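Shop notebook, Friday, March – the wall by the exit

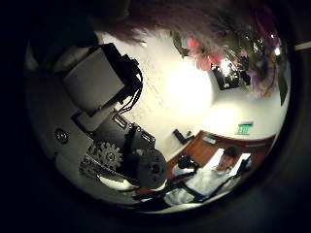

Where things stand

I said I would write this up properly before the weekend, so I'm doing it with a cup of tea and the radio on low, and whoever opens this book next will have to forgive the length. The wall is the end one, with the dark framed picture on it and the artificial flowers, the pink ones with the green leaves and the shiny bits in silver and purple. Everybody seems fond of those flowers and so am I, but they had been put up in a hurry for the open evening and never properly settled, and I wanted them to look as if somebody meant it.

Nima Akbari came by after lunch and we spent a good while just standing back and squinting, which I maintain is half the work. Nima's view is that the flowers should keep overlapping the picture a little, because it softens that dark rectangle. I had been all for pulling them clear so the whole picture showed. We went back and forth very amiably and I gave in, and I'm glad I did. A plain dark frame on a plain white wall can look stern, and a bit of pink across it does wonders.

Fixing the stems

The old wire was too thin and the heavier sprays kept nodding forward. I went through the drawer and found the Brako clips, the small ones we bought for the window garlands, and they hold nicely if you take two stems at a time and no more. With three the clip springs open as soon as you turn your back (I tried it twice, being stubborn). Bend the stem first, then clip, then fuss with the leaves. If you fuss with the leaves first you will only do it all over again.

I cut the backing strip to 760 mm, and then of course had to take a little more off with the file because the ends were rough and I didn't want them scratching the paint. The offcut is in the Skivum tin with the other bits. Please don't throw it out! It is exactly the right width for the shelf edging we keep promising ourselves.

Dust

Artificial flowers gather dust like nothing else, and the glossy pieces show it worst. I used the soft brush, dry, working from the middle of each bloom outward, and then a barely damp cloth on the shiny accents only. Don't wet the petals. I tested a spare one in the sink and the pink came off on my thumb, not much, but enough to worry me.

The furry thing wants doing as well, the brownish-gray one hanging up next to the flowers. I gave it a gentle shake and regretted it, and then got the hand vacuum with a stocking over the nozzle, a trick I had from my aunt and have never known to fail. It will need another going-over next month. I'd like it a touch farther from the flowers in the end, so the fluff doesn't settle straight back into them, but I left it where it was for now.

Light

The white wall is a lovely thing to hang against and a terrible thing to look at when the light is on it. It goes to a pale cream glare and the picture surface picks up little spots of light besides. Nima thinks tilting the frame forward at the top by 3 mm would shift the reflections. I have cut two felt pads from the Bretico sheet to try behind the upper corners, and they are in an envelope on my bench. If that does nothing, I'd try a softer bulb before moving the picture, seeing how long it took us to agree on where it should be.

The exit sign

Whatever else we put on that wall, the green sign stays in plain view from every part of the room. I know we all know it. I am writing it down anyway, because when I sketched the long version of the garland I had it trailing prettily down the wall and straight toward the sign, and I didn't notice until Nima put a finger on the drawing. So the long version is off. The flowers stop up at the picture and the wall below is left white.

Odds and ends

Inga paint, the white, is nearly finished. There is enough to touch up the old nail holes and I'd ask that it be kept for that. Page 63 of the old ledger has the mix for the cream we used in the hallway, in case anyone prefers it, though I don't.

The paper label I peeled off the back of a spare frame reads 1904 in pencil. It could be a year or a stock number, and I have tucked it in the back of this book for anyone who enjoys such things.

Still to do: felt pads behind the picture, another pass over the fur, more Brako clips (we are down to the last few). I'll be in early on my next day and will start with the pads.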